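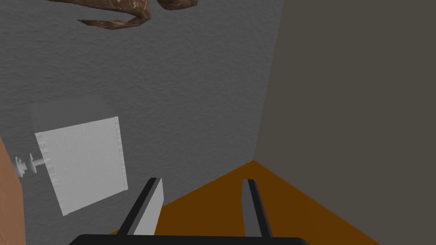 I record a song for our theater group's online showcase every few months, and I've finally got a setup at home that doesn't make me cringe when I play it back. The first thing to sort out is where you stand. I used to plant myself in front of my bookshelf, and all anyone talked about was the books! A plain stretch of wall is so much better, like the dark gray one with the rippled, plaster-looking surface, with no picture or switch on it. Stay a few feet in front so your shadow doesn't land right behind your head.

Next, your backing track. Play it through earbuds (one in, one out works for me) and let the phone pick up only your voice. You'll put the two together later. I use a little editor called Zorna, but anything that lets you slide two audio tracks around will do the job.

Warm up before you hit record. I do lip trills and a few sirens, then sing the whole song once at half volume.

Now do 3 takes. Not 20! I once spent an entire evening in June on the bridge of one song and the very first try was the one I sent in. Take a break, drink some water, then listen back with your eyes closed before you watch anything.

To line things up, clap once on the count-in. You'll see a big spike in the audio, and you can drag the track until the clap sits on the beat. Trim the clap off afterward (I forgot this for the Darnton showcase, oops).

Last, export it and check the length. Our group asks for up to 45 seconds of song for the group medley, so I fade out over the last couple of notes. Name the file with your name and the song title, and keep a copy of the voice track by itself in case whoever's mixing wants it.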